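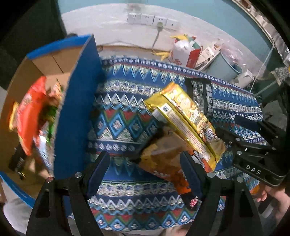
Figure 1. Snack packages on a patterned tablecloth.

What Happens to Snack Wrappers in Canolthorpe
Project report by Riku Honda and Aisling Ó Dubhghaill
Advisor: Deirdre Flanagan
Submitted 7/29/20

1. Why we picked this topic

Our town takes paper, cans and most bottles in the curbside bin. It does not take chip bags, candy wrappers or other thin snack packaging. Both of us had been putting them in the bin anyway, and when we asked at home our families had been doing the same. We wanted to find out how many wrappers a normal household throws out, where people put them, and whether the sorting guide could be made clearer.

2. Background

Most snack bags are made of more than one layer. The outside layer carries the printing, and a very thin metal coating or foil layer keeps out light and air so the food stays crisp. The layers are stuck together, and a regular sorting plant has no way to pull them apart. Light bags also tend to travel with the paper on the belts, so they end up in the wrong bale.

There is an easy home test. Crumple the wrapper in your fist and let go. If it springs back open, it is probably plastic film, even if it looks like metal. If it stays crumpled, it may be plain foil. The test does not work well on small wrappers.

3. Method

We asked 36 households on the streets near Geltiler Park to keep all their snack wrappers in a paper bag for 4 weeks. Each household also filled out a short form about where they normally put wrappers. Daithí Doherty let us use the back room of his shop to sort and count. We shook out the crumbs and sorted the wrappers into chip bags, candy and bar wrappers, cookie packaging, and other. Anything torn into pieces was counted once if we could match the pieces - otherwise it went in "other."

4. Results

We counted more than 2,000 wrappers. Of these, 1,000 were candy and bar wrappers, the largest group. Chip bags came second by count but took up the most space by far. Cookie packaging was third.

On the forms, the most common answer was the trash. The next most common was the recycling bin, and several people wrote that it depended on whether the wrapper was shiny. Two families were saving theirs for a mail-in program and did not know it had ended.

5. Problems

Some people told us they bought fewer snacks while they were saving wrappers, so our count may be low. We also did not weigh anything until the second week, when we borrowed a kitchen scale, and we left weights out of this report.

6. What we suggest

The sorting guide has one line about "film plastics." We think it should say chip bags and candy wrappers by name. Enda Ní Mhurchú at the town office has our draft wording and will look at it in August, before the next guide is printed.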